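Spent my lunch break reading the July draft of the Prurnano good practice guide for two-armed food handling. It's 80 pages long. I have complaints, so this is a thread.

Background, quickly. The guide covers tests run in simulation before anyone lets a robot near a real kitchen. Four groups want to use it as a shared yardstick. Fine idea. I've sat through enough demos to want a yardstick very badly.

My trouble starts with the word "handled." The draft says an item counts as handled once the gripper has closed on it. Closed! It doesn't ask for a lift, and it doesn't ask where the item ends up.

By that wording you could pass with this much and go home:
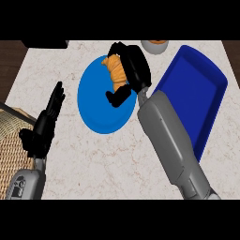

Simulated pastry task: right gripper closed on the croissant, croissant still on the plate.

Maybe that run goes on to be perfect. Maybe it drops the thing on the counter. I can't tell from a still and neither can you, and the draft would have us tick the box anyway.

Compare the old Idier checklist, which everybody moaned about because it was fussy. It had separate lines for contact, grip, lift, travel, release. Five chances to fail, and you had to say which one got you. I moaned about it too. I take it back.

Next, section 3, "idle limb." Two sentences long, and one of them is a definition. Robots with two arms spend a lot of time using one of them. What the other one does in the meantime is exactly the sort of thing I'd want a rule for, and all we get is that it "should be kept in a safe posture."

Safe how? Safe for whom? A person reaching across the counter for a napkin is not going to ask the arm what posture it's in.

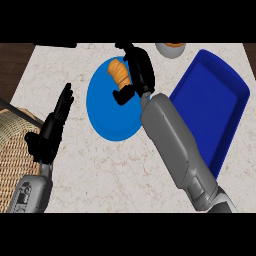
A rule for the spare arm needs to say where it waits, how high, and what it must stay clear of. "Safe posture" lets each team grade its own habits. Take the left hand there, up and open over the marble with its fingertips toward the plate while the right one has the roll. Is that parked? Is it standing by to help? Both are reasonable answers and they'd need different limits. The draft treats them as one thing.

Same goes for the working arm, by the way. The forearm passes over a corner of the blue tray. The tray's empty, so who cares. Put a row of full cups in it and I care a lot. I searched the draft for "forearm" and got zero hits. It's all fingertips. Arms are long, and the rest of the arm goes places too.

Somebody will say this is what collision checking is for. Sure. Collision checking tells you whether you hit something. I'm asking whether you should have been hanging over it to begin with -- a person carrying plates learns that one pretty fast.

Now the number everyone is quoting: 200 runs per task before you can claim a result. I like that there's a number. I'd like it more if the draft said what has to change between runs. Move the plate? Turn the pastry? Swap the pastry for a softer one? As written you could do the same run 200 times and call it evidence.

The Tang annex does handle this, to be fair. It asks you to list what varied and by how much, and to publish the failures next to the passes. It's also marked "informative," so you can skip it. Guess which part the busy teams will skip.

And please, somebody define "gentle." It shows up in the food section over and over. A croissant in simulation is as tough as whoever built it decided it would be. If there's no crushing in the model, a gentle grip and a brutal one score the same. Say what the model can show, put it in the report, and stop claiming the rest.

Things I'd keep: the naming rules for tasks, the page on logging, and the bit that makes you state up front whether results are simulated or from hardware. That last one should be in bold on page one. I've seen slides where you had to squint.

Comments go through the Cludance site and close August 15, 2026. The form gives you one text box per section and eats your line breaks. I've sent three so far. Section 3 got the longest one.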